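Drultetti Forums > Teaching by hand > Handheld grippers
Thread: shiny packets, keep fumbling the grasp

kettle_on_again
Posted 2026-05-04
Right, packing snacks into a cardboard box, two handheld grippers, one person. 200 demos so far, 199 usable (one I sneezed). Policy trained on it goes for the packet fine then shuts on thin air, a finger width too high. Oranges no problem at all. Anything crinkly and it goes daft. More demos or different demos?

Jinfeng Qiu
Different. 200 is plenty for a box and some packets if they vary. How are you taking hold of them, flat across the middle or by the crimped end? Pick one and stick to it. If you do both the model averages them and you get your thin air.

kettle_on_again
Both. Whatever felt easiest at teh time.

Jinfeng Qiu
There you go then.

mortar_mick
Disagree. I mixed grasps all through my set and it was fine, but I had 800 demos not 200. Small set, yes, be strict. Bigger set, let people do what they do. Also slow down!! Everyone goes too fast on the last bit before closing.

Svetozár Jelínek
Would not do this handheld at all. Remote control, leader arms, then what you record is what the robot can reach. With handheld your wrist does things the arm can't and you only find out at replay. Lost 597 episodes that way in September, half the wrist angles were past the joint limit. Still cross.

mortar_mick
thats a checking problem, not a handheld problem. Run the reach check after the first ten, not after 597

Svetozár Jelínek
Fair. Still. Leader arms.

Jinfeng Qiu
Leader arms in somebody's kitchen? Good luck. I can do four homes in a day with the grippers in a rucksack.

plumduff
Has anyone tried the Grurito pads for foil? Mine slide right off wrinkled film unless I squash the thing.

mortar_mick
Tried, sent back. Open wide, come down low, close till the packet puckers, lift. Pads don't matter much.

plumduff
They do if there's biscuits in it

kettle_on_again
Ok so plan: crimped end every time, slower close, reach check early. What about the cloth? Mine's covered in writing, wondering if it's confusing the thing. Could swap for plain white.

Jinfeng Qiu
Leave it. Busy cloth is good for tracking, plain white is where my pose drifts. Change it for another busy one halfway through if you want.

Svetozár Jelínek
Agree with that at least. But move the box about between takes. And leave the stuff at the back of the table alone, tidy it for every take and the first mug somebody leaves out will throw it off.

kettle_on_again
Box has been in the same spot for all 200. Ah.

mortar_mick
lol. Post your setup, can't tell how crowded it is from words

kettle_on_again
Fine. Going again tonight with the box shifted and only the loose ones in front to start with. Will report back.

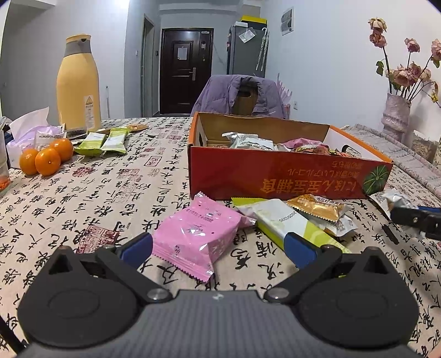

Left gripper open over the pink packet, other one just in on the right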